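双臂操作实验课讲义(四):夹爪与相机位的比较

适用对象:已经完成第三讲标定作业的同学。没完成的也可以坐着听,只是轮到上机时请把键盘让给别人。

一、这一讲要解决什么

前三讲我们一直在谈轨迹,谈得相当体面,好像末端真的是坐标系里的一个点。从这一讲开始,末端长出了手指,手指有厚度,有螺丝,有自己的脾气。厂商样本上写的“通用夹爪”,意思大致是对什么都不特别擅长。

我们要比较两套指尖:Coler 的平行窄指,和 Sernbridge 的宽指。控制器统一用 Cidetti,免得同学们把控制器的账算到夹爪头上(往年的报告里,这种错账占了很大篇幅,而且写得都很有感情)。相机位有两个,头部和胸前,第三节再说。

被操作物只有一个:粉色塑料杯。选它的理由很朴素,上口略大下底略小,壁薄,便宜,和白桌面颜色差得远。曾有同学建议换成透明玻璃杯以提高难度,我建议他先把塑料杯做完。

每次试验从同一个初始姿态开始:杯口朝上,立在两只夹爪之间的空处,两爪张开,互不抢先。 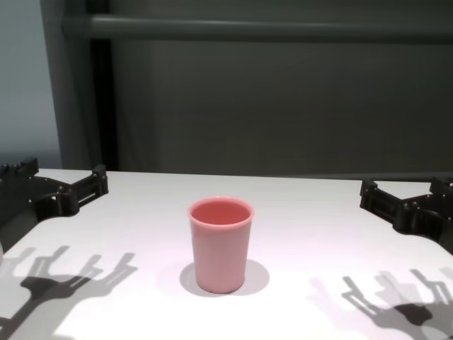 Đặng 在课程论坛上提过另一种看法:初始姿态固定得太死,比出来的只是谁更会背这一个位置,应该每次把杯子随手挪一下再开始。这个意见有道理,但“随手”两个字在实验记录里没法写。折中的办法是,每套指尖先做 8 次固定位置,再做 6 次偏移位置,偏移量事先写在表上,当场不许改。觉得当天手气不好也不许改。

二、双臂协同:从两端夹持

单臂抓杯子大家都会,会到容易产生幻觉的程度。双臂的麻烦在于,两只手各自都对,合起来可以是错的。杯子横过来以后,一只爪压在杯口端,另一只爪夹住杯底端,两边的位置误差没有别处可去,全部变成杯壁的变形。塑料杯很宽容,它会默默瘪下去,然后你的日志里一切正常。

因此在这一节里请注意三件事。

第一,力阈值从低往高调。从高往低调的人,通常在第一个杯子上就得到了结论。

第二,两臂不要都跑纯位置控制。指定一只为主臂,另一只沿杯子轴线方向放软。主从对调后再测一遍,结果往往并不对称,请如实写,不要取平均了事。

第三,杯口端和杯底端是两种不同的接触。杯底有底面撑着,可以从上下两侧夹;杯口端是一圈空的边,指尖压上去的角度稍微一歪就会滑。窄指和宽指的差别主要在杯口端看得出来,杯底端两者都能交差。

线缆也请计入考虑。腕部的线弯出去多大一圈,规划器并不知道,除非你告诉它。碰撞模型里给线缆留一个包络体,丑一点没关系。
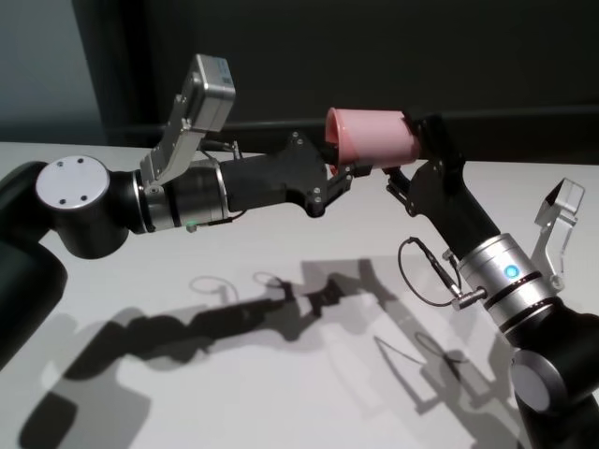
三、相机位的比较

头部相机看得高,两条臂的腕部、支架和夹爪大多能收进来,适合判断两臂之间的相对位置。缺点是手臂自己爱挡镜头:支架端头的平板恰好会遮住杯沿的一侧,而杯沿正是你最想看的地方。

胸前相机低一些,看两爪与杯子的左右关系比较舒服,杯口压成一个扁椭圆,深度就不要指望它了。有同学拿胸前画面估杯子离桌边的距离,估得很有信心,我在批语里也写得很有信心。

两个机位共同的敌人是影子。顶光一打,白桌面上夹爪的影子比夹爪本身还大,层层叠叠,边界清楚。用阈值分割找夹爪的同学会找到好几只。处理办法有两种,一是改用颜色通道只找杯子,二是承认影子存在并单独标一类。不要用第三种办法,即把灯关掉。

接下来的练习是单爪探入:左爪手指伸进杯口,右爪张开,停在远处不参与。这个动作用来测遮挡最合适,手指进了杯口以后,指尖就基本看不见了,只能靠关节读数和模型推算。请把推算位置投影回图像,和还看得见的那部分手指对一下。对不上时先查手眼标定,再查夹爪模型的指长,最后再怀疑人生。
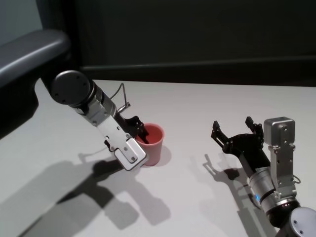
论坛里有一条匿名留言问,既然手指进了杯子就看不见,为什么不干脆在腕部再加相机,三路一起看,省得猜。可以加,第六讲会加。但请先想清楚多一路图像要多一份标定、多一份时间同步,还有多一份出错时互相推诿的机会。本讲限定两个机位,就是要大家把“看不见时怎么办”写进程序里。那种一看不见就原地等待、等到超时再报成功的写法,去年已经有人交过了,不再具有原创性。

四、记录与评分

每组每套指尖交一张表,列出序号、初始位置、主臂是哪一只、力阈值、结果、失败阶段。失败阶段只许从下列词里选:接近、接触、提起、交接、放回。“感觉不太对”不是阶段。

每次做完把杯子放回立姿,两爪退开,拍一张胸前画面存档,再开始下一次。放回的位置要和表上写的核对,凭印象摆回去的杯子会慢慢漂移,做到后面已经是另一个实验。 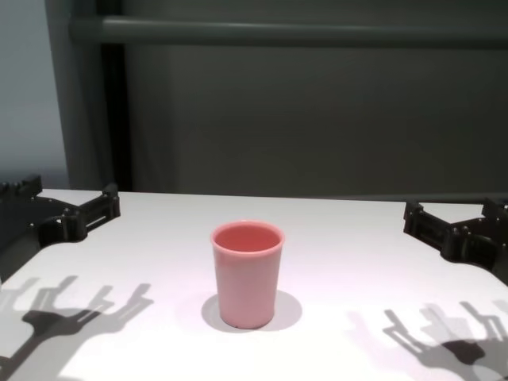
图源:本课程实验记录,胸前机位

评分分三块。数据完整占一半,分析占三成,余下两成看你对失败的描述是否诚实。全部成功的表格不会自动得满分,反而会被我请来当面重做 2 次,早上八点。

几个常见扣分点,抄自历年批语:

把窄指的力阈值原样用在宽指上,然后得出宽指较差的结论。接触面积都不一样了,阈值当然要重调。

只报成功率,不报阈值。别人没法重复,你自己下周也没法。

换指尖之后没有更新工具坐标系。现象是杯子总往同一侧倒,报告里则写成“该夹爪具有一定方向性”。

控制周期的设置没写进附录。Cidetti 换过模式之后请读一遍当前值,不要相信上一组同学离开时的口头保证。

五、课后题

1. 用你们组的数据说明,两端夹持时主从对调对杯子姿态有什么影响。若看不出影响,说明你们的测量能分辨到什么程度。

2. 写出头部画面中杯沿被支架遮住时的检测策略,要求在连续 5 帧看不见杯沿的情况下仍给出位置估计,并给出估计的不确定度。

3. 选做:为腕部线缆设计包络体,比较加与不加时规划时间的变化。交图即可,图上的坐标轴请写单位。

报告交到课程网站,文件名写组号和指尖名称。命名为“最终版”的文件,我会默认后面还有一个,并且一直等它。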